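Furard Tidy Arm, bedside kit

I've had the Tidy Arm since July and I get asked one thing over and over: can it do a nightstand yet? Sort of! It lifts up to 3 pounds and puts a remote back fine (slowly, but fine). Cords still beat it. Valdir Miranda has the Halliday arm and says the same.

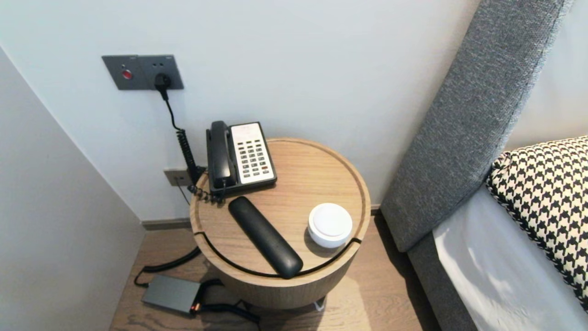
3 min read

A corded phone on a little round table, with that coil looping over the edge toward the wall, is still my job. Dusting too. I'd buy it again, but I'd wait for the new wrist.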